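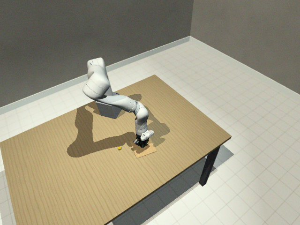
Farent publie le 6 avril 2018 les résultats de Skastent, sa méthode d'apprentissage pour bras manipulateurs, mise au point avec le laboratoire Gurkow. La méthode part d'un petit jeu de démonstrations, puis laisse le robot s'exercer seul en simulation. La tâche retenue pour l'étude est volontairement simple à énoncer : saisir un petit cube jaune posé sur une table en bois, à gauche d'une mince plaque, et le déposer sur celle-ci. Chaque essai modifie la position de départ du cube.

L'entraînement a utilisé 33 démonstrations. La politique obtenue a ensuite été évaluée sur 200 essais simulés, avec des positions que le système n'avait pas rencontrées. Deux échecs ont été relevés, l'un et l'autre au moment de la fermeture de la pince. 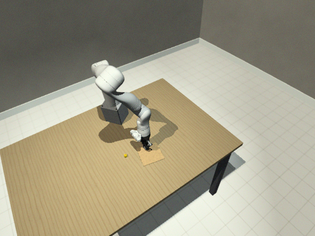

Skastent sépare l'approche et la prise en deux modules entraînés l'un après l'autre. Le premier amène la pince à proximité de l'objet, le second corrige l'orientation du poignet – une étape que la méthode précédente, Song, traitait avec le reste du mouvement.

Les résultats portent uniquement sur la simulation. Des essais sur un bras réel commenceront en mai dans les locaux de Gurkow. Le code et les scènes d'évaluation seront mis à la disposition des équipes de recherche qui en feront la demande auprès de Farent.

Contact presse : service communication de Farent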